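Search this site Search

How to Arrange Tulips So They Look Like a Garden
By Nayeli Villaseñor
June

I love tulips more than any other flower, and the good news is you need very little to make them look great! Real or artificial, the method is the same.

Start with the vases. I like narrow necks and colored glass, and I never match them. My favorite one holds 500 ml and cost next to nothing at the Tadport flea market.

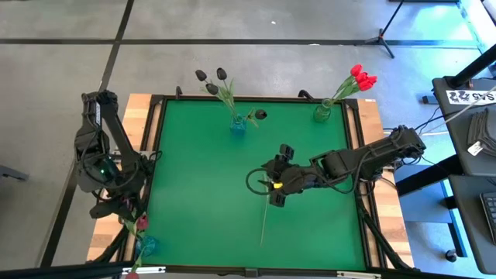

Glass vases with tulips on a green surface.

Next, spread your stems out flat before you put a single one in water. It feels fussy, but you'll spot the best curves right away (and the bent ones you'll want to hide in back). Fresh stems get a slanted trim of half an inch. Artificial ones usually have wire inside, so bend them gently over your thumb until they lean a little. 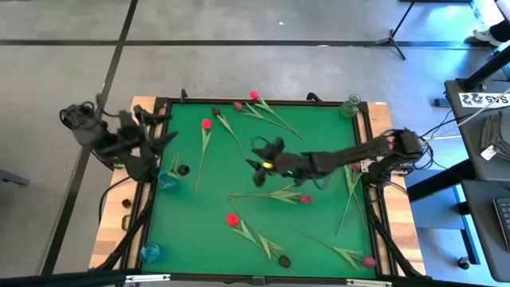

Artificial tulips laid out on green.

Now the fun part. Put your tallest stem in first and let it tip toward the rim. Add the second one lower, facing the other way, and turn the vase as you go! Leaves should spill over the edge a bit. If one covers a bud, fold it back or pull it off.

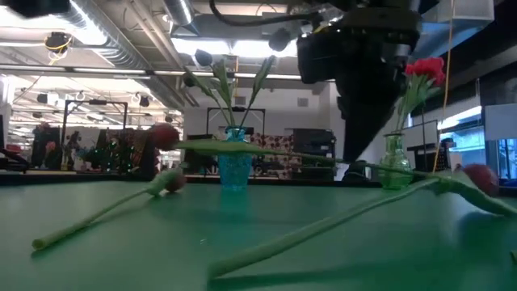
Red buds and long leaves, with blue and green glass behind.

Keep fresh tulips in cold, shallow water and change it every morning. They go on growing after they're cut, so your arrangement will stretch and twist by day three. I adore that stage. If you don't, trim the stems again and start over in a shorter vase.

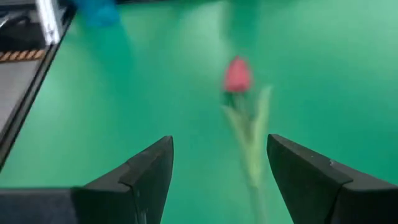

For artificial tulips, dust them with a soft, dry makeup brush, working from the bud down. Store them lying flat in a long box with tissue between the layers, well away from sunny windows, and they'll be ready for next spring.

Related
Growing Prusska Tulips in Pots
Cleaning Cloudy Glass Vases
Five Easy Table Centerpieces
When to Dig Up Your Bulbs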